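# Teaching a robot arm to tidy up by showing it the mess 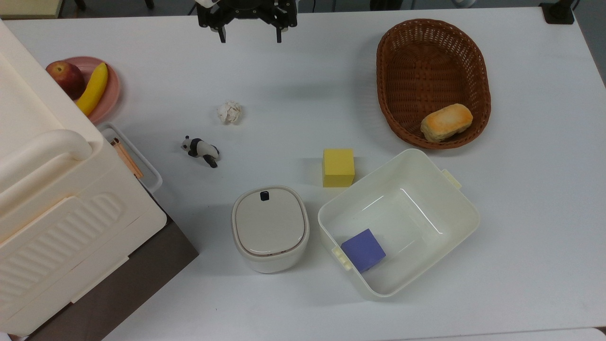

*The Gamo workbench, with the gripper open over the far edge of the table. The purple cube is in the bin and the yellow one is still out.*

Ask Miroslava Moroz what her group at Pristmont works on and she will say "putting things away". The longer answer takes in four years of work on how a robot arm can learn a chore from recorded demonstrations, and how few of those it needs.

The method, called Gamo, was written up in October 2024. It starts in the usual way. A person steers the arm through a task, such as moving a foam cube into a bin, and the system records what the cameras saw and how the joints moved. A network is then trained to produce the same sort of movement when it meets a similar table.

The trouble comes when the table is not similar enough. A policy trained on a bare surface with one cube will often reach for the wrong thing once there is a panda figurine or a ball of paper nearby. The common cure is to record more. Moroz's group wanted to know whether the clutter mattered more than the total.

They collected 2936 demonstrations on crowded tables. Toys, pretend groceries and containers were moved between recordings, and the operator was told to ignore anything that wasn't part of the job. For comparison, the group used an older collection, Alcaraz, recorded on clear tables with the same arm.

Radymyr Hladun ran the trials. He trained one policy on the full Gamo set and another on 2131 of its recordings, picked so that the layouts differed as much as possible from one another. The smaller set did nearly as well on the sorting tasks. Both beat the policy trained on Alcaraz, which tended to stop halfway or pick up whatever was closest to the bin.

"The first time I saw the numbers I assumed I'd mixed up the folders," Hladun says. He ran everything again and got the same ranking.

There are limits. Crumpled paper is still hard to pick up, and so are thin things such as sticks in a rack. The arm copes with a cube tilted against the side of a bin, but it takes longer, and in some trials it pushed the cube along the wall before getting hold of it. Doors and lids were left out of this round.

Solange Falcão, who works on warehouse picking at Clerkus and was not part of the study, thinks the result is useful but narrow. "It's one arm and one table," she says. "I'd want to see it with a different gripper before I changed how we record."

Moroz agrees that this is the next job. A second arm was set up in March, and the group has 3 new tasks planned for it, two of which involve opening a cabinet. Jailson Pacheco is recording the first of them now.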